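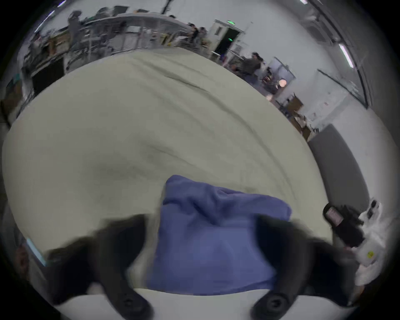 2 min read · 400 words

The sheet had been my grandmother's, or so we always said, and it was the palest green you can have and still call a thing green. My mother called it white. My aunt, who liked to settle matters, called it "the Brolik sheet," after the shop in the old town where it had been bought before any of us were born, and that name stuck.

It came out twice a year, once in July when the cousins arrived and once on 1st March, when the whole linen closet was emptied and everything in it was folded over again whether it needed it or not. I was given the blue cloth to do. I was always given the blue cloth, because it was small and I was small, and long after I had grown taller than my mother it was still handed to me across the table as if I might not manage anything bigger (and, to be fair, the one time I was trusted with a fitted sheet I ended up wearing it).

It was a funny blue, that cloth, leaning toward purple when the light was strong. You laid it on top of the big sheet, you brought the edges together, and you smoothed it from the bottom up, and by the time you reached the top there was a pleat in the corner that hadn't been there before. I must have chased that pleat through most of my childhood. I would press it flat on one side and up it came on the other, like a mouse under a rug.

"Leave it," my mother would say, shaking out a pillowcase. "It likes to be there."

The year we moved to Ternine, to the bright house at 244 with all those white walls, I thought we might give up the folding. There were still boxes in the hall, and the kettle was lost. But in the morning I came down and there was the Brolik sheet, already spread out and full of creases from the journey, and my mother was standing beside it with her sleeves pushed up, looking happier than she had looked in weeks.

She passed me the blue cloth without a word. I folded it, and the pleat came up in the left corner, same as ever, and I put my hand over it for a moment and then took my hand away.

"Good," she said. "Now come and take the other end of this, would you? I think you're big enough."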